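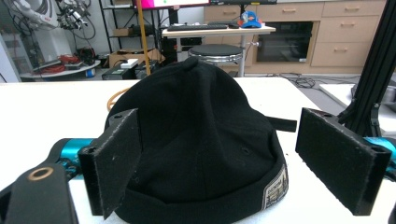 Black knit beanie with a woven label on the cuff.

Zidcombe: results and pre-season forecasts for the Urkireck basketball league

Zidcombe is a set of game results from the Urkireck regional basketball league, along with the forecasts people made before each season began. It was put together by Marthinus Tshabalala and is kept up to date by Young-sook Choo.

What's in it

games.csv has 2979 rows, one per game, with the home side, away side, final score and whether it went to overtime.
forecasts.csv has 105 rows, one per forecaster per season. Each gives a predicted champion and a predicted win total for the Tostaslow side.
teams.csv matches old club names to current ones. Ra changed its name twice, so join on team_id and leave the name column alone.

How it was collected

Scores were typed in from the league's printed sheets and checked against club records where we had them. Forecasts came in on a form that closes at the end of November. Late entries are kept, with late set to 1.

Known problems

Attendance is missing for around 70 games.
Overtime is not marked in the first 2 seasons. The final scores are still right.
Play-off games sit in the same file as league games. Filter on stage before working out win totals.

Use

Free for study and hobby projects. Please don't use the forecasts to advertise betting. Corrections go to Young-sook, with the game_id and a scan of the score sheet if you have one.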